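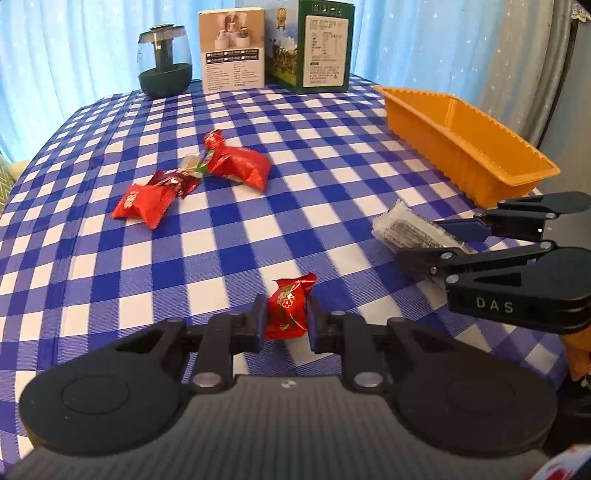

[brovstead-sweets] Re: Sorting and packing for the New Year swap
From: Antigoni Tsoukalas
Date: January 2004

Thitima Petchrat wrote:

> Hi all, this is my first time doing the swap and I have a few questions
> before I start filling trays. I have a big mixed bag of wrapped candy from
> Saithong, plus some things my aunt sent me that came in clear packets.
> Most of the candy is red, which I thought would be good for the New Year,
> but now that it's all out on the table I can't tell half of it apart.
> 
> 1. Do you sort by flavor or by the type of wrapper? I can't read all of
> the labels.
> 2. Is it okay to mix the twist-wrapped kind with the flat sealed kind?
> 3. Do the clear packets go in the tray or beside it?
> 4. How full should a tray be? Last year Berkay's looked very full in the
> hall and I don't want mine to look cheap.
> 
> Also, does anyone have a spare tray? I have two and I think I need three.
> 
> Thitima

Thitima,

Welcome. I'll take these in order and the others can correct me.

On 1, sort by wrapper first. Put a cloth down, tip out a small part of the bag, and make piles of whatever looks the same. I used to sort by flavor and it took me a whole evening, and then people at the swap picked by color anyway. If you have several reds that look close, check the lettering and the pattern. A red with flowers on it and a red with only writing on it are usually two different candies, even from the same bag. If there is one you can't read, open one and taste it. Waraporn reads Thai and some Chinese and will look at a few for you if you bring them in, but please don't bring her the whole bag. Someone did that in November and she was there until closing.

On 2, yes, mix them, but put the flat sealed ones in first. They lie down and make a floor. The twist-wrapped ones go on top with the twists pointing up or out. If you do it the other way the twists get flattened and the wrappers start to come open. Pick them up by the middle and not by the ends. The thinner cellophane in particular comes undone if you pull on a twist, and then you have a bare candy that can't go in the tray.

If one does come open, set it aside for yourself. Please don't twist it back up. We had a complaint about that one year and it was a fair complaint.

On 3, we keep clear packets beside the tray. There are two reasons. They are bigger, so one or two of them cover everything else. And a lot of what comes in clear packets isn't candy at all. I have had dried plums, seaweed, and once a set of hair ties that I very nearly put out with the food. Read the packet, and if there are no ingredients anywhere on it, leave it out of the swap or put it on the gift end of the table with a card saying what it is. Your aunt may be able to tell you.

On 4, fill to just under the rim. The rims on the orange trays have ridges and small candy catches in them when the tray is heaped up. Then you carry it across the room and leave a trail. Berkay's trays were heaped because he brought 300 pieces and had only one tray with him, and he refilled it from a coat pocket later on. A level tray looks fine. Two colors look better than one, so if most of yours is red, work in whatever green or white you have near the middle where it shows.

How many pieces that comes to depends on the candy. With the small pillow-shaped ones I get 70 in a tray. With the larger ones it is closer to half of that, and I plan on 35. For the swap you need 30 pieces of any one kind if you want it listed on the sheet as its own item. Anything less goes under "mixed", and there's no shame in mixed. It goes first most years.

I have one spare tray. It is orange plastic, the rectangular kind, with a scratch across the bottom. You can have it for the day, and I'd like it back. Iason Karagiannis may have more, as he bought a stack when Kinance cleared out its back shelves. Write to him off the list, he doesn't read the digest.

Some things you didn't ask.

Use a checkered cloth if you have one. I know this sounds fussy. Plain red cloth under red candy is very hard on the eyes when you are sorting, and on plain white you lose the clear wrappers completely. I have a blue and white check that I use for sorting and for nothing else. I also use the squares to keep the piles apart, one pile and then an empty row, and when the phone rings I can find my place again.

Keep the candy away from the radiator. The milk kind goes soft and sticks to the paper, and you can't tell from the outside.

Leave the candy in the closed bag until the night before. Last time I filled the trays three days ahead and covered them with plastic wrap from Preva, and there was noticeably less in them by the morning of the swap. I have two teenagers.

Carry the trays flat in a box with a towel under them. Two side by side fit in an ordinary apple box. Don't stack a full one on a full one, even with cardboard between. If you are coming by bus, pack the candy in bags by kind and fill the trays when you get here. There is a side table for that by the coat rack, and it's free until the doors open.

Labels: write the name as it is on the wrapper, and under it in English what it tastes like. If you don't know the name, just the taste. Put nuts in capital letters, please. I can lend you a marker.

Berkay, if you are reading this, could you say whether the long tables are staying against the window wall? The setup sheet still shows them in the middle, and I need to know where to put the gift end.

Antigoni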